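Home Issues Authors Archive Contact
Search this site Enter keywords Go

4. What the mentoring messages show

This section turns to the messages themselves. Section 3 explained how we got hold of the Zundis mentoring list and how members gave their consent; what follows is the reading, and I should say at the start that it was a pleasure. Campus computing staff write to one another with great generosity. Someone asks how to run a helpdesk over the first week of term, and by the next morning a stranger at another college has typed out their entire rota, with notes on what went wrong.

The archive holds 3,396 messages sent over 10 years by 200 members of the society. Every one was read in full by Ivars Navickas and then sorted by its main purpose. Where a message did more than one job (and many do, cheerfully mixing a question on password resets with news of a new baby) it was filed under whatever took up most of its length. We did try sorting by the subject line first. It was hopeless. People reply to whichever old message is nearest to hand, so a thread called "Printer quotas again" runs for months and contains, among other things, the best advice in the whole archive on how to chair a meeting.

4.1 Asking for help

New members hardly ever open with a direct question. They begin by saying who they are, where they work and how long they have been there, and then they apologise. The apology is so common that we came to treat it as a kind of greeting. "Sorry if this has been covered before" is the usual form, and it is nearly always followed by something that has not been covered before, or not for years, or only in part.

Mentors notice this and are good at dealing with it. The most experienced of them skip over the apology altogether and answer the question as though it had been asked by an equal. Others make a point of saying that they once asked the same thing. Both seem to work in one plain sense, that the new member writes again. A reply that only points to an older thread does less well. Even when the older thread holds exactly the right answer, the person who asked tends to say a short thank you and go quiet.

We had expected technical questions to fill most of the list. They are there, certainly, and some of the exchanges on moving mail accounts between systems are wonderfully detailed. But the questions that draw the longest replies are on people: how to tell a student worker that they are being short with callers, how to ask a manager for training money, what to do when a colleague who knows everything is about to retire and has written none of it down. One thread on that last point runs on and off through nearly the whole period. Members come back to it when it happens to them.
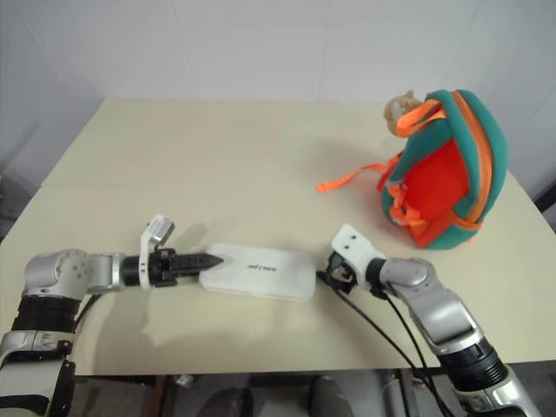 Figure 1. A pair of robot arms over a cream tabletop, with a white wall behind.

4.2 How pairs get started

The society matches each new member with a mentor shortly before the Wenetti meeting, held every June. Matching is done by hand from a short form. The form asks what sort of institution the person works in, what they spend most of the week doing, and what they would like to get better at. It used to ask for job title as well, but titles vary so wildly from place to place that the matchers found themselves misled, and the question was dropped.

A good first message from the mentor makes a great deal of difference. We compared pairs who were still writing to the list after the meeting with those who had stopped before it, and then went back to the opening messages. Those from the lasting pairs are not longer. They are more particular. The mentor has picked something out of the form and asked about it: "You say you look after the lecture theatres as well as the desk -- how do you manage when both ring at once?" That gives the new member something easy to answer, and something they know more about than the mentor does, which must be rather nice when you are new and feeling slightly lost.

Timing matters too, though less than we had thought. A mentor who writes within a few days and one who writes after a fortnight do much the same in the end, provided the message is a warm one. What does harm is a gap after the new member's first reply. Several of those threads end there, with a friendly, open message that nobody picked up. Reading them one after another was the only gloomy afternoon of the project.

Mentors change over the years as well, and here the archive is a joy. We can follow members who arrive apologising and who, a few meetings later, are writing those particular, curious first messages to somebody else. They borrow from their own mentors without seeming to notice. One phrase, "tell me what your Monday looks like", first appears early in the archive and is then handed down through three generations of pairs. As far as we can tell, the last of the people using it never met the first.

4.3 Thanks and credit

The society gives formal thanks once a year, at the Wenetti dinner, and we had meant to say more about that than we do. The messages led us elsewhere. Most of the thanks in the archive is small and quick, and it comes with news attached. A member writes to say that the new rota is in place, or that the difficult talk with the student worker went better than feared, and thanks so-and-so by name for the idea. Those messages are copied to everyone. They do two jobs at once, since the rest of the list learns that the advice was tried and also learns who is worth asking.

Giving credit by name is a strong habit here. When a member passes on a tip, they say where they had it from, even if that was a chat in a corridor at Dzene several meetings ago. The habit has made our work much easier! It meant that we could trace how a single suggestion (keeping a paper notebook at the desk for faults that come back) moved from one college to the next, gathering small changes as it went. One place ruled the pages into columns. Another gave the notebook to the evening staff only. A third gave up and put it all into Tekwood, then went back to paper the following year and wrote a very funny account of why.

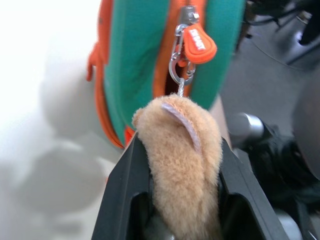

Figure 2. Teal pouch with orange trim and an orange zip.

Being named also seems to bring people back. Members who had drifted away from the list for a long stretch often return in the days after somebody else has credited them. They rarely mention it. They simply turn up again in the next thread and start being helpful. We cannot prove that one caused the other, and other things may well have happened in between, such as a renewal notice or a call for papers. Even so, the pattern shows up often enough that I would urge any society of this kind to look for it in its own records.

4.4 The quiet members

It would be wrong to write only about those who post. Many members read the list and seldom write, and an archive of messages is a poor place to look for them. They do come into view now and then. A retirement message, for instance, may bring replies from people who have never posted before, saying how much they learned from the person leaving. These are lovely to read. They also show how much use is being made of the list that we have no means of seeing.

A few quiet members explain themselves. They say that by the time they have worked out what to write, someone else has written it. Some find the list fast and a bit clubby, and we think they have a point, especially in the weeks before the June meeting, when old friends are arranging lifts and teasing one another over past talks. The jokes are kind, but they are hard to follow from outside. When mentors explained them to their new members in passing, those members were far more likely to join in the teasing the next time round. 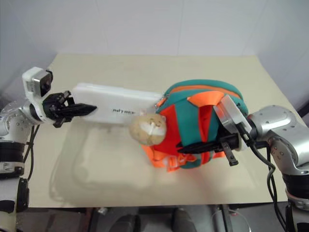 Zundis Research Group, Member Services and Mentoring

4.5 Limits of the reading

All of this rests on what was sent to the list. Pairs also wrote to each other directly, rang each other up and met at Wenetti, and we have none of that apart from what they chose to mention. A thread that stops may mean that the pair had lost interest. It may equally mean that they had become good friends and no longer wanted an audience. Where a later message cleared this up we followed it; otherwise we have counted the thread as ended and nothing more.

The sorting was done by one reader who knows the society and likes it. That helps with the in-jokes and may hurt elsewhere. Messages that read to a member as brisk could read to an outsider as rude, and we would welcome a second reading by someone who has never been near a helpdesk. The earliest part of the archive is also thinner than the rest, because the first list was moved from one server to another and some attachments did not survive. We lost rotas, mostly, and one seating plan that people were still quarrelling over years afterwards.

Section 5 takes the lasting pairs identified in 4.2 and sets their messages beside the interviews, beginning with the mentors who have had more than one new member in the same year.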